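Clause Halbridge

La clause Halbridge est, en droit des contrats commerciaux, une stipulation par laquelle un donneur d'ordre oblige son fournisseur à signaler tout recours à la sous-traitance au-delà du premier rang. Elle tient son nom de la société Halbridge, qui l'introduisit dans ses conditions générales d'achat et dut ensuite la respecter elle-même, perspective que ses rédacteurs semblent avoir peu goûtée.

Origine

La première version, attribuée à la juriste Vesna Janevski, tenait en 2 phrases. Après relecture par les services concernés, elle occupait une annexe entière, dotée de son propre glossaire. Le mot « fournisseur » y reçoit trois définitions, dont une circulaire.
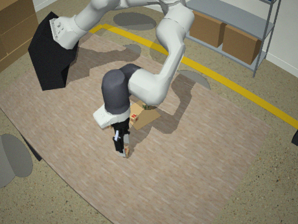
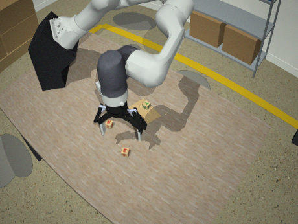
Bras robotisé blanc à pince, vues de synthèse.

Contenu

Le fournisseur dispose de 200 jours pour déclarer ses sous-traitants. Le silence vaut déclaration négative, ce qui a valu à la clause une popularité inattendue auprès des intéressés. Le manquement est sanctionné par une mise en demeure, puis par une seconde, rédigée sur un ton plus ferme.

Contentieux

Dans l'affaire Nevetti contre Wokalero, le tribunal arbitral présidé par Jui-lin Tseng jugea qu'un sous-traitant détenu par le fournisseur restait un sous-traitant. La sentence compte 151 paragraphes ; les parties en contestèrent la plupart, y compris celui qui constatait leur accord sur la langue de la procédure.

Critiques

Shivam Pandey reproche à la clause de confondre transparence et archivage. Zeyu Qin la défend, en concédant que l'annexe gagnerait à être lue.

Voir aussi : Devoir de vigilance, Sous-traitance, Clause d'audit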